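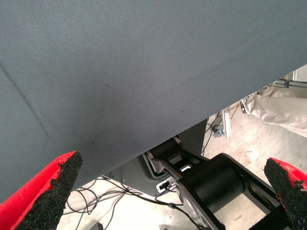 How often should you wash a cloth you use every day? After every big job, and at least once a week if it only sees crumbs and dust.

Home | Food | Rooms | Garden | Back Issues | Subscribe

Filed under: Rooms, Laundry & Linens

12/28/11
By a staff writer

I have a drawer problem. It's the second one down, left of the stove, and until last week it hadn't closed all the way since August. The reason was cloth. Dish towels, dusting cloths, napkins that lost their partners, half a tablecloth I was going to turn into something. The holidays finished it off (eight people for dinner, two gravy accidents, one candle), and on Monday morning I pulled the whole drawer out, dumped it on the bed and counted. Seventy-seven pieces of cloth! For one household, with one sink.

So this is a piece about plain flat fabric, the least glamorous thing in the house, and I had a much better time with it than I expected to.

I started by sorting by weave, mostly to put off deciding what to throw out. The terry went in one pile, the flat cottons in another, and then there was a third pile of the tight, diagonal weaves, the twills and the almost-twills. If you've never looked closely at a twill, go get your jeans and hold them up to a window. Those little slanted lines are the threads stepping over by one each row, and they're why the cloth hangs so nicely and takes such a beating. My favorite piece in the whole house turned out to be in that pile, a gray Jisell square I bought at a closing sale and forgot about. It's heavy without being stiff. I've polished the same lamp with it four times now.

Gray is a funny color to own, by the way. People buy it thinking it hides everything, and it does hide coffee. What it doesn't hide is lint. One white sock in the wash and there are specks all over it, and you'll be standing there with a roll of tape like you have a cat. Greasy spots show too, as a patch that's just a shade darker than the rest, and you can only see it from certain angles. I dab those with dish soap, leave it ten minutes and then wash as usual. For lint I shake the thing outside, hard, before it goes anywhere near water.

Temperature was the next thing I got wrong for years. I washed everything at 100 degrees because the dial on my old machine sort of sat there. The greasy kitchen stuff really does want it hotter than that, and the darker pieces are happier at 60 or so, with the lid closed and no fabric softener. Softener leaves a film. A towel with a film on it pushes water around the plate and makes you think you've bought a bad towel.

Now, folding. I tried three ways over the long weekend. The first was the store fold, in thirds and then in half, which looks great on a shelf and leaves a crease you can't get out. The second was rolling, and I loved rolling for one whole day, until I opened the drawer too fast and everything went sideways. The third is what I've stuck with: in half, in half again, then stood on end like file folders. It's not pretty. But you can see each piece without digging, and the soft fold down one side drops out by itself if you hang the cloth over a chair for a while.

The trick with a big square - and I learned this from doing it badly - is to get one edge straight before you think about the other three. Pull it out flat, smooth from the middle, and line that one edge up with the edge of the table. Everything else follows along. If you start from the corners you end up with a kind of kite.

I did buy one thing. Fonditz makes a plain drawer divider that slides to fit, and mine is holding up well, though the little feet leave marks on painted wood. I also looked at the Teoh linen set everybody was giving each other this year and put it back. Lovely stuff, but it wants ironing, and I know myself.

As for what left the house: the half tablecloth is gone, and so are most of the thin cottons, which I cut down for the rag bag with pinking shears so they won't fray. The lonely napkins stayed. Mismatched napkins are nice at breakfast and I won't hear otherwise. The nicer terry went to the Prorkley animal shelter, where they take old towels at the side door until four - call first, they fill up fast after Christmas.

The drawer closes now. I've opened and shut it more than I needed to. Next up is the hall closet, where there are two fitted sheets for a bed we no longer own, and a box marked "curtains?" in my own handwriting.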